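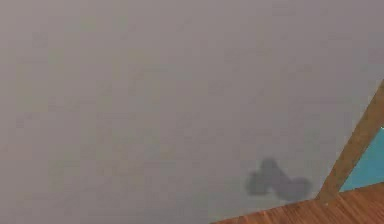 Sotau Simulation Gallery: Frames Without the Arm

Home | Projects | Gallery | Papers | People | Contact

Rendered view with a plain grey surface, a wooden floor and a turquoise panel beside a light-brown strip. The arm is out of view. The only distinct dark region is a soft-edged shadow with several rounded lobes.

Background

Sotau is a study of how much a manipulation policy relies on indirect cues when the manipulator is outside the camera view. Policies were trained entirely in simulation and tested on held-out room layouts. The work was carried out by Ashley Marsden and Annunziata Amato, and the results on this page are those reported in February 2019.

Method

Each policy receives one color image and the joint readings at every step. We trained 7 variants that differ only in how the renderer treats shadows: none, hard, or soft at 5 blur widths. Room colors and surface tones are randomized per episode. Camera pose is drawn from a wide range, so a share of training frames show mostly wall or floor. These frames were kept in the training set.

Evaluation used 40 layouts per variant. Frames with no visible arm were scored separately, first with the joint readings supplied and then with the readings masked.

Result

With joint readings supplied, the variants could not be told apart. With readings masked, the soft-shadow variants gave lower position error than the variant trained without shadows — the gap was largest when the shadow fell on a surface of even tone. Hard-shadow training transferred poorly to soft-shadow rooms. The reverse transfer was better, although error still rose near floor boundaries.

Notes

Saliency maps were computed for the masked condition only. They are noisy and we do not treat them as evidence. A second round with textured walls, under the working name Trerkcombe, is planned for July.

Previous: Riltalden | Next: Furnival | Back to top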